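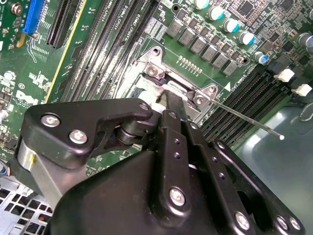 March 3, 2023
By Szymon Kwiatkowski

Green board, silver frame, little lever with the white tip. Barrett knew it by heart now. Eleven at night and the whole of Leone Freight asleep except him.

"You're still there?" Ulleo on the phone. His sister. Chewing something.

"Dell. Old one. Dad's."

"Throw it out."

He didn't answer. Three fans in a shoebox, screws in a saucer, 22 of them, or there had been. One rolled off when the phone rang. Under the radiator probably. Leave it.

Dad had done the books on this thing. Every truck to Curham and back, every tire. 583 dollars owed to a man in Grerkholm, he'd said so in the hospital, twice, and then the name went. Its in the computer, he said. Look in the computer.

So, look. Dead since August. No beep, no light. New power supply, nothing. New memory, nothing. Socket next. He bent close, held his breath, thumb over the lever. Bent pin? Dust? His eyes were going.

"Barrett. Go home."

"Almost 8 years he kept it running."

"I know."

"With a butter knife, Ulleo."

She laughed, then she wasnt laughing. He put the phone down on the desk, speaker on, so he could hear her breathe while he worked.

"Okay," she said. "What does it look like in there?"

He pulled the lamp closer and started to tell her.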